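Threads > Vodon > Moving and Apartments

July 17, 2023 – by Ojeda

1/ OK so I moved apartments last month, third time in four years, and I have opinions about it now. Long thread, get a snack.

2/ First thing: the quote. I called a bunch of places and finally went with Truvimance because they gave me a flat price over the phone, 639 bucks, two guys and a truck. The other one, Delov, wanted 221 an hour with a three-hour minimum AND a fuel charge. You do the math (I did it on the back of a pizza box).

3/ Ask if stairs are extra. Ask if the couch is extra. Ask if "long carry" is extra, which is what they call it when the truck can't park right in front of your door. On my street the truck can never park right in front of your door.

4/ Boxes! Do not buy boxes. The liquor store by me breaks theirs down in the morning and hands them over if you ask nicely. They're small and really strong and they're the perfect size for books. My old boxes from the big home store cost a fortune and half of them sagged.

5/ Speaking of books, I own too many. I know this. I carried every one of them up to the third floor and I would do it again.

6/ I gave away so much stuff the week before. The bread machine, two lamps, a rug I never liked, a whole bag of phone chargers for phones I don't have. Put it all on the free group and it was gone by dinner. People will come get ANYTHING. Somebody drove across town for my shower curtain rings.

7/ Things I thought I'd packed in the "open first" box: coffee, mugs, toilet paper, sheets. Things I found in the "open first" box: coffee, a stapler, one sandal.

8/ New place is 600 square feet. The old one was bigger but the kitchen had one outlet, and it was behind the fridge. I have five outlets now and I'm drunk with power.

9/ The deposit. Oh boy. Take video of the old place before you hand over the keys, every wall, inside the oven, all of it. They tried to keep mine for "carpet wear" and I sent them the video from the day I moved in and got a check in the mail nine days later.

10/ Change your address with the post office early! I waited, and my car registration is still out there somewhere living its own life.

11/ Furniture is the part where I'm stuck. I want one big plain table for eating, working, puzzles, everything. Pale top, no shine, lots of room in the middle. I keep looking at solid wood ones that cost 3000 and then closing the tab.
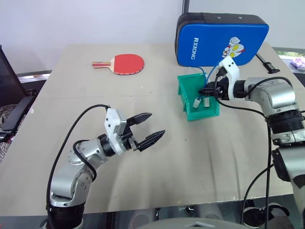
12/ Neighbors: so far so good. The one downstairs plays trumpet, but only until eight, and he's getting better. He's on the same song he was on when I came to see the place.

13/ Next job is curtains, which I've been putting off – the bedroom faces east and I've been up at 5:30 every day like a farmer. If you have a brand that really blocks the light, tell me in the replies. I need them up before August.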